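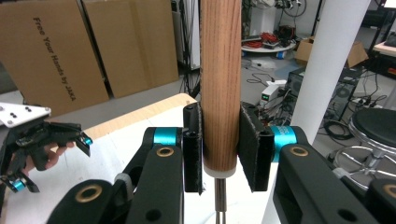
By the time Parisa Farahani came up from the ground floor with her badge on a string, I had already done 2168 of them. She asked what "them" was. I said grips, mostly. Pick it up, hold it, turn it, put it down. She looked at the two grippers in my hands and then at me, the way people look at a man walking somebody else's dog.

"And the machine learns from that?"

"That's what they tell us."

She was the new hire. I was supposed to train her, which at Enomon meant standing next to her for a morning and then not standing next to her anymore. I gave her the spiel as Barbara Malinowski had given it to me. Keep your wrists loose. Don't squeeze like you're mad at it. Start with both grippers in view, finish with both grippers in view. If you drop something, don't laugh, just throw out the take and go again.

"Why not laugh?"

"Barbara says it shakes your hands."

The company had two floors of an old building in Jarkton, over a place that sold bathroom tile. The people who wrote the software were upstairs. We were downstairs with the cables. Upstairs had windows and a bowl of fruit. Every so often one of them came down to borrow a chair and said how valuable our work was, and then left with the chair.

The customer was called Lemar. I never met anyone from Lemar. They wanted a system that could handle any tool with a handle, and somebody had decided the way to get there was to have people handle tools, thousands of times, and feed it all in. I had a brother-in-law who learned to drive by crashing twice, and that took him one summer. When I brought this up to Shengli Pan, who ran the training side, he said it was a different kind of learning. I asked him what kind. He said the kind that needs 500 more of the round ones.

I liked Shengli. He ate his lunch with us. But he had the habit of talking about the model as though it was a kid in the next room. It was confused by shiny things. It didn't like the left hand. It had a good week in June. I asked him once if he'd ever seen it do a job from start to finish, any job, with nobody stopping it to fix something.

"Define job," he said.

Parisa was good at it, better than me inside of an hour, and I told her so. She had worked for nine years in a bakery. She held the wooden rod the way you'd hold a rolling pin you were handing to somebody, and she put it down without a sound.

"I feel stupid," she said.

"You get over that around lunch."

"No, I mean it feels like I'm making my hands stupid. I'd never pick it up like this. I'd use my thumb."

"It doesn't have a thumb."

"Then why ask people?"

I said she should write that on the feedback form. There was a form. It went to an address that Barbara believed was real.

In the afternoon Barbara came by with the numbers. Each of us had a number, and the number was takes accepted. Upstairs ran everything through a checker, a program that watched our takes and decided which ones were good enough for the other program to learn from. So there was already a machine that knew a good grip from a bad one. I had asked about this too. I asked about a lot of things my first month.

"The checker only knows when it's wrong," Barbara said. "It doesn't know how to do it."

"I've had bosses like that."

She didn't smile. She had Parisa's sheet in her hand. Out of everything Parisa had done since morning, the checker had kept 67.

"That's low," Barbara said.

"She's the best one down here," I said. "Watch her. Go ahead, Parisa, do one."

Parisa did one. The fingers closed on the wood and it came up straight, no wobble, and she turned it a quarter and brought it back and let go. Barbara watched all of it. I think she could see what I could see. Then she went to the laptop and waited, and the line came up red.

"Too smooth," Barbara read. "Possible playback error."

For a second it was only the fans.

"It thinks I'm a recording?" Parisa said.

"It thinks nothing," I said. "It's a checker."

Barbara called Shengli down. He looked at the take four or five times with his chin in his hand. He said it was interesting. He said the checker had been set up on takes from the first batch of operators, so its idea of a person was, more or less, an average of us. Of me, if you wanted to be blunt about it, because I had the most hours.

"So fix it," Parisa said.

"We will. There's a ticket I can open." He scratched his ear. "It might be a while. Lemar wants their delivery and the checker is written into the contract. Could you maybe, for now, do it a little bit more like him?"

She looked at me. I'd like to say I argued. I said, "You kind of have to jerk it at the start."

She tried. It took her most of an hour to get bad enough. I showed her how I come in crooked and straighten out late, and how I let go with the right finger first, which I hadn't known I did until I saw it on the laptop, over and over, a little hitch like a man checking his pocket for keys. She copied that too. The line went green, and then green again.

"There you go," Shengli said. "That's great." He went back upstairs, and he took the stool.

We worked until six. The tile people shut their gate underneath us with that long rattle. Parisa wrapped up her cable and asked me what they'd used it for so far, all the stuff we'd done. I told her about the arm on the second floor, how they had a demo coming and I'd been promised I could go see it. I'd been promised that for a while.

I did see it, as it happens, though it was a few weeks later and by accident. I was carrying a box up for Barbara, and the door to the demo room was propped open, and there were three of them in there with coffee, and the arm was running. It went down to the table crooked. It straightened out late. It picked up a paint roller, and held it, and turned it a quarter and brought it back.

"See how natural that is?" one of them said. "You can't program that."

It set the roller down and let go with the right finger first. The roller went off the table and across the floor to the baseboard. A kid in a gray sweatshirt got up and put it back, and he did it without looking, with his thumb.

I left the box by the door. Downstairs Parisa was on her second set of the day, jerking it at the start, and her number was up to 2668. I told her I'd seen the arm.

"Is it any good?" she said.

"It's got my hands," I said, and picked up my grippers - the left one always sticks a little - and went to find something to stand on.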